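Vacancy: Maintenance Technician, Robot Cell 3
Teltance Handling Laboratory, Estine
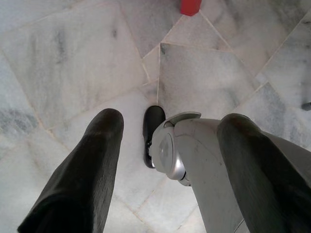 Teltance wishes to appoint a Maintenance Technician to take charge of Cell 3 at its Estine site. The cell consists of one arm with a two-finger gripper and a wrist camera, and is used for picking small household articles, footwear among them, from floor level. The post is permanent and full time, and reports to the Head of Laboratory Services.

Duties

The postholder will inspect the gripper at the start of each shift, clean the fingers and replace them when worn. Finger sets are changed after 610 hours of running, or sooner if the grip test is failed. The wrist camera must be realigned after every change and the result entered in the cell log, which at present holds 2,462 entries. Other duties include:

Checking the wrist joint for play and tightening to the values in the Trillar handbook
Inspecting cables at the elbow and wrist
Setting the lowest working height of the arm, so that the fingers clear the floor
Keeping the stock of spare parts and raising orders with Fülöp, our supplier
Attending breakdowns during the working day

Requirements

Applicants should hold a recognised qualification in mechanical or electrical maintenance and have at least three years' experience in a similar post. Experience with robot arms is desirable - training on the Trillar controller will be given. The work involves kneeling and some lifting.

Hours are 7.30 am to 3.30 pm, with one early start each month for the full service.

How to apply

Please send a covering letter and curriculum vitae to the Personnel Office, Teltance, Estine, quoting reference 177. Interviews will be held in May and will include a short practical test at the cell.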